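Monday, late afternoon

Folding bench. Carrying on from the Teria samples, want this written down before I forget which crease went which way.

Stock: the blue from the Ninville order. Still no label on the roll so still no weight, have emailed again. Cut to 473 long this time, last lot were all over the place because I was measuring from the wrong end of the rule (worn corner, DON'T use the steel one with tape on it, use the long one off the hook). Trimmed the short edges after, not before. Better.

Scoring. Tried three ways:

- bone folder only: crease wanders, esp. near the ends
- back of blade, light: clean but it wants to split on the second fold
- blunt needle in the holder, two passes: best so far. One pass not enough

Panels marked in pencil on the reverse. Mountain first, then valley, then mountain. If you do the valleys first the outside panels creep and nothing lines up at the end. Wrote this down in April as well and then ignored it, see old notebook.

Points at the top. The template has them at full height and I think that's too much, they want to lean on whatever is behind them and then the whole thing sits crooked. Next one try taking 20 off each point and keep the slope the same. Shoulders can stay as they are.

Main trouble is still getting the fold to stay shut. Press it, let go, it opens. Press it harder, marks the face. Pinching right down in the crease seems kinder than pressing from above, and low down on the sheet is better than halfway up, where the top half just flops about.
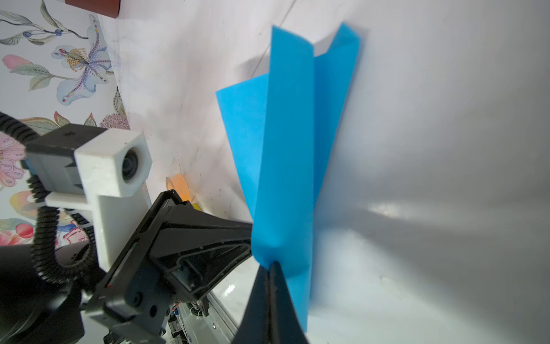

Also the wings want to go their own way whatever I do to the middle. Could be grain. Roll has a curl to it and I've been cutting across the curl for no reason other than it fits the mat. Cut the next set along it and compare. If it is grain then all the Teria ones need redoing, groan.

Left one set under the weights at 170 g each, two weights, over lunch. Came out flatter but the creases had gone soft and a bit pale along the ridge. Not sure pale matters for the display, ask Potuncombe. They were fussy about the last colour and might be fussy about this. Under lights it shows more.

Angle of the V: no proper measure yet. Set square held up next to it and squinted. Need a jig, two blocks and a stop would do, there's offcuts in the bin by the door. Somebody had the small clamps, please put them back in the tray.

Surface needs a wipe before the final set goes down. Meths and the lint free cloths, not the blue roll, that leaves bits.

For the Bragança version they want it taller. Haven't thought about it. Same number of panels I'd guess, but it'll be floppier and the pinch will need to go somehwere else. Possibly a second score line very close to the first so it hinges? Try on scrap.

To do
- chase Ninville re weight and whether they have it in a flat sheet
- new blunt needle, this ones bent
- redraw template, shorter points
- cut along curl x 2
- jig
- photocopy this page for the Teria folder

Glue not started. Don't want to start glue untill the folds are settled.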